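Wednesday, June 17, 2020

Table finish, second look. Nilmini has put this down as "fully cured, ready for use" after 60 hours. I'm not convinced. The Bandara oil feels fine under the hand, but so did the Tetus stuff, and that marked at the first hot mug.

The shine bothers me more. The sheet from Disville promises a matt surface. Put the yellow-green bowl near the far edge and you get a brownish reflection of it across the wood. Matt, my foot.

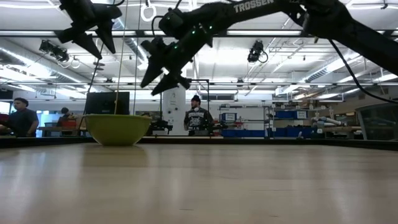
Two scratches near the front as well, one short and dark, the other smaller. Asanka says they were there before oiling. Maybe. Neither is in his notes, so I can't tell whether the oil failed or the sanding did.

To do: rub one corner back, 2 thin coats, leave 8 days, then try the mug again. Not ordering more for September until that's done.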